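The Whiteboard Is Back, and I Am So Happy About It

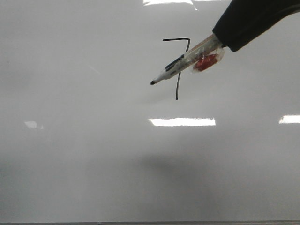
I had forgotten how much I love writing on a whiteboard! For years I kept everything on my phone (lists, phone numbers, the name of that soup Naheed makes) and I was forever scrolling past the one thing I needed. Then in August I cleared out the back room, wiped down a big white board I'd been ignoring, and wrote a grocery list on it just to see. I have been hooked ever since.

My favorite thing is the numbers. I have terrible handwriting on paper, all squashed and slanting, but on a board I have to slow down and make each stroke properly. A seven is my very favorite. One line across, one line down, done! Mine always come out a bit wavy along the top and I've decided I like them that way. Lino crosses his, the way his grandmother did, and we've had a long and very silly argument about it over coffee.

Black marker only, by the way. I tried a green one and a pretty orange one and from across the room I couldn't read a word. Black on white, big and plain, is what works for me. I store the markers lying flat, too, and they seem to last a lot longer than the ones I used to stand up in a mug.

For cleaning, I use a soft dry cloth every evening and a barely damp one when the gray haze starts to build up. If something has been up there for weeks and won't budge, scribble right over it with a fresh marker and wipe while it's still wet. I learned that one from Getachew, who taught math for 18 years and has erased more fractions than I will ever write. It's so satisfying!

Right now I'm doing a countdown to our trip to Delcombe, one big numeral a day, nothing else on the board. I started at 100 and it felt like forever, and now we're into single digits and I get a little thrill every morning when I pick up the cloth. Naheed has asked to do the 2, so I've promised to keep my hands off it. Packing list goes up next week, and yes, I'm writing that one in black as well.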